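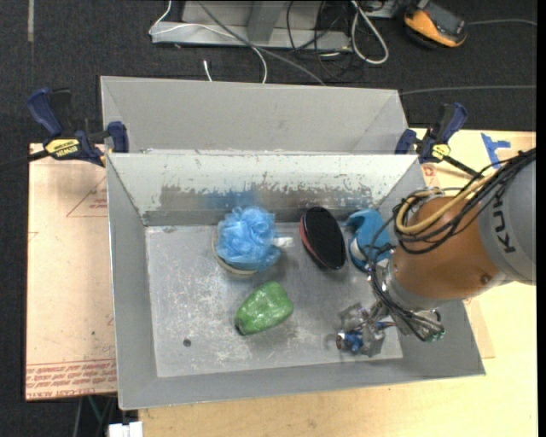 # Pomstead cell: planning and budget notes

Last updated: November

Welcome, and thank you for reading before ordering anything! These notes go with the Pomstead picking recordings and are meant for whoever has to put together the next equipment request, at Workascombe or at the Skirkirora site.

## What to budget for

The arm is the big line and it gets all the attention, but the small stuff adds up faster than you'd think. Our bins, clamps, hoses and cable ties came to 1,095 dollars last year, and we had only set aside 500. Please plan for:

- 4 metal bins per cell. The paint on the inside walls wears down to bare metal, so treat them as supplies.
- Bar clamps, two per bin in use. We have IRWIN ones and would happily buy them again.
- Test objects: bath poufs, brushes, shiny wrapped things, anything soft or awkward. About 100 dollars goes a long way at a discount store.
- Spare air hose and a longer cable bundle than the drawing asks for — the loops over the arm need slack.

## Still open

Yuen has quoted us for a second gripper, with tubing and fittings listed separately (do check both pages). We'd also like a proper bench, and that quote hasn't come in yet.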